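Mangundap Feeder Bus Network

The Mangundap feeder bus network is a group of short public bus routes that carry passengers between the outlying districts of Mangundap and the stations of the Jikumora railway line. It has 17 routes, all but two of which begin or end at a railway station. The network is run by the transport department of the town, with driving and maintenance contracted to a private operator, Dredetti.

Background

Before the feeder network was set up, most journeys to the railway were made in shared vans. These had no fixed timetable and left when full, so waiting times in the middle of the day could be long. Several van routes ran side by side along the main road into the centre, while the hillside districts east of the river had hardly any service at all.

The town first proposed a replacement when the Jikumora line was extended to Gudavberg, its present eastern terminus. Van owners objected to the plan, and the first timetable was put back twice while terms were agreed. Under the final arrangement, owners could give up their permits in return for a payment, or join Dredetti as drivers. A small number of vans still work at night, when the buses do not run.

Routes

Routes are numbered from the west. Those with low numbers serve the older parts of the town and are mostly flat, with stops close together. The eastern routes are longer and have steeper sections, and are worked by shorter buses because of the tight bends above Gudavberg. There are 316 marked stops, of which more than 30 have a shelter. The rest have a pole and a route plate.

On the hill routes, passengers may also ask to be let off between stops where the road is wide enough to pull in. This practice was carried over from the vans and is not allowed on the main road.

Two routes do not touch the railway. One links the general hospital with the covered market, and the other is a school service that runs in term time only.

Operation

Buses run from early morning until late evening. At peak times the usual gap between buses is 10 minutes on the busiest routes, and longer elsewhere. Departures from stations are timed to follow the arrival of trains, and drivers may hold a bus for a short while if a train is late - a rule that has caused complaints from passengers boarding further along.

Fares

A flat fare is charged on all routes. Passengers changing to or from the railway pay a reduced fare if they use the same card for both journeys. Cash is still accepted on board, although drivers do not have to give change for large notes. Children below school age travel free when with an adult.

Depots

The main depot is beside the goods yard at Mangundap station and includes the workshop, fuel point and washing bay. A smaller yard at Gudavberg is used to park the hill buses overnight. Heavy repairs are carried out only at the main depot.
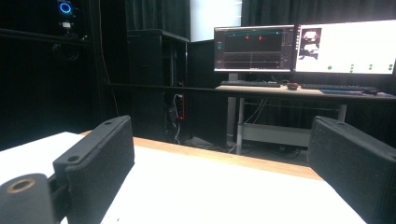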